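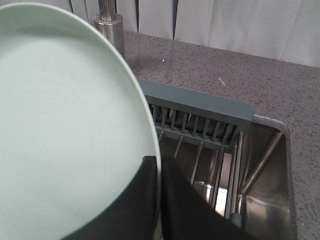

Pale green plate at the sink

Kitchen and Dining Room Helper, Billmont Guest House
Posted July 29, 2021

Billmont is a family-run guest house at the top of Vaher Road, open all year to walkers, wedding parties, choir weekends and people who just want to sleep late with the windows open. My parents-in-law took it over when it had a leaking roof and one working stove, and we have been fixing it up and feeding people in it ever since. We can sleep 64 when every room is taken, and on a big Sunday, with folks coming up from town for lunch as well, we put out almost 100 meals. It gets loud, and most of us like it that way.

We are looking for a helper to join us in the kitchen and dining room, five days a week, with the job to start as soon as you can get here. Kevin Huanca, who held it before, has moved up to cooking breakfasts (and is very happy about it, except for the hour), so you will have someone close by who knows the work inside out and will gladly talk your ear off about it.

No two days are quite the same, but you can expect to be setting and clearing tables, washing and putting away dishes, peeling and chopping for the cooks, carrying trays, wiping down, taking in the grocery delivery and finding room for it, which in the walk-in can be a bit of a puzzle. In May, when the garden opens and we start serving outside, there is a good deal of walking back and forth with bread baskets, so please wear shoes you trust.

You don't need to have worked in a kitchen before. Nelly Sotelo, our head cook, came to us from a shoe store and learned everything at the counter here, and she is a patient teacher as long as you ask before you guess. What we would love is somebody who shows up on time, is kind to guests even when they want their eggs a third way, and doesn't mind having wet hands for part of the day. A little Spanish is nice to have, as there is plenty of it spoken over the stove, but you'll pick it up.

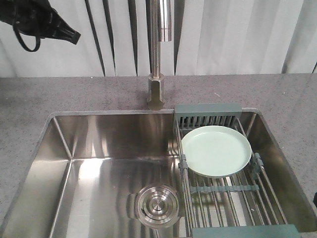 Shifts run either from early morning through the end of lunch or from midafternoon until the dining room closes, and we post them 2 weeks ahead so you can plan your life. You get two days off in a row. If you need a certain day for church, school or a standing card game, tell us at the start and we will do our very best to work around it.

Pay is hourly and goes up after your first season. Tips are shared evenly among everyone on the shift, kitchen included. Meals are on us, and we all sit down together before the evening service, usually to soup and whatever Nelly felt like baking. There is a small room over the old stable for anyone who would like to live in at a low rent. If you'd sooner live in town, the Pranside bus stops at our gate, a 10 minute walk from the kitchen door, uphill on the way in and mercifully down on the way home.

To apply, please write a few lines about yourself to Yolanda Cabrera, or leave them at the front desk in an envelope with her name on it. A résumé is fine, and so is a plain letter. Give us the name of one person who has worked with you, taught you or been your neighbor long enough to have an opinion. We will ask you up for a trial shift, paid, with lunch, and you are welcome to bring your questions.

We'll keep the ad up until we have found the right person.

Yolanda Cabrera and Hugo Collet
Billmont Guest House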